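3. Planning your purchase

Welcome to the part of the guide where the spending gets decided! An hour spent here, before you order anything, makes the rest of the set-up far more enjoyable. Work through the steps in order and keep your totals on one sheet.

3.1 Try the job in simulation first

1. Open Belay and load the Clallik tabletop starter.
2. Enter the length and width of your own bench.
3. Add the items you expect the arm to handle, then save the layout. 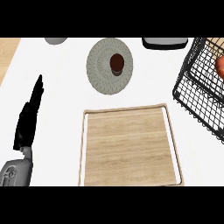

Reach is the figure that most affects the price, so settle it early. Mark the spot furthest from the arm's base where you really need it to work. In our starter layout the cup stands on a round woven mat beyond the big tray, with open tabletop between it and the gripper, and that stretch is a lovely thing to measure against. If your furthest spot is within the short arm's range, buy the short arm – it is a cracking little machine.

Note: Deep containers need extra height as well as reach. Allow for the gripper coming in over the rim of a wire basket.

3.2 Set the budget

4. Write down the arm: 1773 for the short model or 2392 for the long one, both in pounds and both with the standard gripper.
5. Add 40 for the Vustex bench clamp.
6. Put aside 15 per cent of the total for spare fingertips and cables.
7. Leave the second arm off the sheet for now. You can add one later using the same controller.

Caution: Do not order a clamp until you have measured the thickness of your bench top. Opened clamps cannot be returned.

3.3 Check the working space

8. Reload your saved layout and look at it from the arm's side.
9. Keep a clear patch beside the gripper for parking it between jobs.

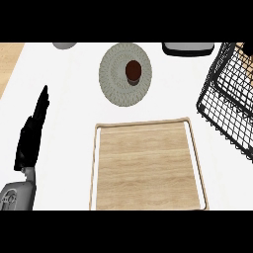

Figure 3.2 Starter layout in simulation, gripper over clear tabletop.

10. Send the saved layout to Omprakash Chauhan at the Inedholm planning desk. He loves a tricky bench, and he will check your reach figures free of charge. Layouts received by noon on Saturday go into the next batch.

Note: Quoted prices are held until the end of September.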